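Ticket: Narrow finger vs. wide finger on the block task, simulated cell
Project: Bisht
Opened by: Shahnaz Ranasinghe
Status: open
Date: 2020-12-27

I was asked to confirm that the narrow finger set beats the wide one on the gray block, so that we can order the real thing from Disine. I can't confirm it. I have run both in the simulator and I don't trust the numbers I'm getting, including the ones that look good.

Same black arm, same gray block, green background. Two views of the setup:

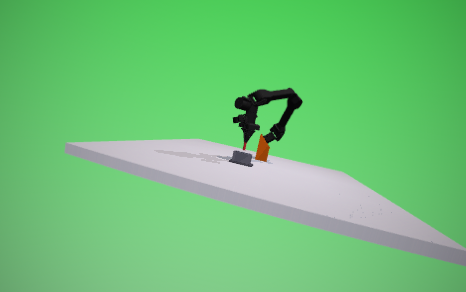
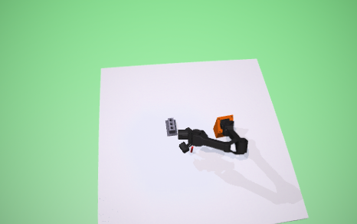 Dexter Ignacio wrote back within the hour that he thinks I'm being too hard on it. His words: "The narrow set missed 8 out of 800 and the wide set missed a lot more than that. What else do you want before we order? The comparison was only meant to tell us which one to buy first."

What I want is to know what counts as a miss. I went through the scoring script and it marks a try as good if the wrist ends up within 5 mm of the target pose. It never checks the fingers. A gripper could close on thin air and still score. So 8 out of 800 tells me the arm goes where it is told, and we knew that in June.

Log

Run 1. Wide fingers, default controller. The arm reached the block every time. Contact readings jumped all over the place on closing, then the block slid. I put that down to friction settings copied from the old Kivell cell, which had rubber pads. These don't.

Run 2. Narrow fingers, default controller. Much better scores. Then I noticed the approach height had been changed between the two runs. Pranab Liyanage says he raised it to stop the wide set from clipping the block, and the change only got saved in the narrow config. So the two runs are not the same test and I have thrown out the comparison. The files are still in the shared folder if anyone wants to argue about it.

Run 3. Both sets, same approach height, same friction. The gap got a lot smaller. I'm not posting a number until the scoring is fixed, as it will end up on a slide.

Run 4. Swapped the controller for the compliant one, everything else as in run 3. The wide set settled down nicely. The narrow set started to chatter on contact at step size 2. Halving the step made the chatter go away, so I'd call it a solver problem and leave the hardware out of it. Debashish disagrees - he has seen the same chatter on a real arm at Vatetville and says it was the gains. He may be right. He also didn't keep the logs.

Run 5. Stopped early. The collision shape on the narrow finger is a plain box, much fatter than the finger you see drawn. On a tight approach the box touches before the finger does. I can't say how many of the earlier good closes were the box.

Tried and ruled out: restarting the physics server, reinstalling the arm model, a different random seed, moving the block closer to the base. None of it changed anything worth writing down.

Still to do
- scoring script to check that the block has left the table and stayed up (Anitha Kartha has this)
- proper collision mesh for the narrow finger
- both finger sets, both controllers, one config file that nobody edits by hand
- ask Disine for measured pad friction. Their sheet just says "high"

Comment from Anitha Kartha:
New scoring is on the branch. It is stricter, so expect both sets to look worse. I kept the old score as a second column for now. Please don't quote it.

Comment from Dexter Ignacio:
Fine, order is on hold. But I'd like a yes or no at some point, and "the simulator is wrong" can't be the answer forever.

Reply from Shahnaz Ranasinghe:
You'll get one after the mesh is in. If the two sets still come out close with the new scoring, my vote is to buy the cheaper one and test it on the bench. Leaving this open and moving it to Debashish for the gains check.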